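Come Cook With Us: Seasonal Kitchen Hands and Breakfast Cook Wanted at Rovescombe

The house is looking for people again, and we would love to hear from you. 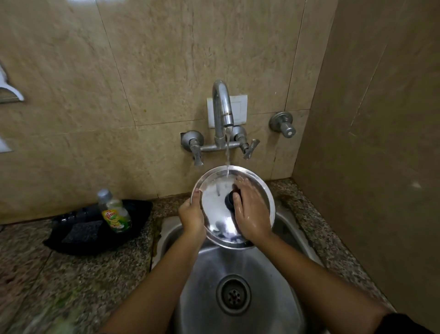

Rovescombe is a guesthouse and small retreat center at the top of the valley, a slow and pretty drive up from Lins. We have been feeding people here for a good many years now, mostly walkers, quilting groups, choirs, and the occasional wedding party that has talked us into it against our better judgment (we always end up enjoying ourselves). When the house is full we sit 20 at the long table, and on those nights the kitchen is the liveliest room in the building.

For the season that opens in March we need 2 kitchen hands and one breakfast cook. You don't have to have worked in a restaurant. Some of the best people we have had came to us from school offices, farms and, in one case, a piano shop. What we care about is that you like food, that you can get up in the morning, and that you are kind to the person working next to you when the oatmeal has caught and the guests are already coming down the stairs.

The kitchen hand jobs are just what they sound like. You will peel and chop, wash up, keep the pantry in order, carry trays, set the table and clear it again. We don't have a big dishwasher and aren't planning on one, so a fair part of the day is spent at the sink, and we take turns at it, the cook included. There is a radio. Whoever is washing picks the station, and that rule is older than any of us.

The breakfast cook starts at 6 and has the kitchen mostly to themselves for the first stretch. Breakfast is eggs, oatmeal, fruit, whatever bread was baked the day before, and something a little special when a group is leaving. You would also help plan the week's meals and put in the order with Gulosov, our grocer down in Lins, who delivers twice a week and likes to have the list early. If you can bake, please say so in your letter — we will be very happy, and so will everyone else.

Hours are five days in seven, with your days off together whenever we can manage it. Weekends are part of the job, I'm afraid, though we share them out as fairly as we know how. Pay is by the week and depends on the job and on what you have done before, and we will tell you the exact amount when we first talk so you aren't left guessing. All meals are included. There are rooms in the Skikudon cottage behind the orchard for anyone who would like to live in. They are plain but warm, with a shared bathroom and a porch that gets the evening sun. If you live nearby and would sooner go home at night, that is fine too, but you will need your own car, as the last bus goes down before supper is over.

You should be at least eighteen, comfortable on your feet for long stretches, and able to lift a full stockpot with a bit of help. We cook for all kinds of diets, so a willingness to read labels carefully matters a good deal. A food handler's card is nice to have. If you don't hold one, we will pay for the class.

To apply, please write us a letter. It can be short, it can be handwritten, and it can wander. Tell us which job you are interested in, when you could start, and what you like to cook for people you are fond of. Include the name and phone number of someone who has worked with you. Send it to Kitchen Jobs, Rovescombe, P.O. Box 593, Lins, or drop it off at the front desk if you are passing, where there is generally coffee.

Letters should reach us by December 17, 2010. We answer every one, though it may take us until after the holidays. We will ask a few people up for a day in the kitchen, paid, with lunch, so that you can get a look at us as well.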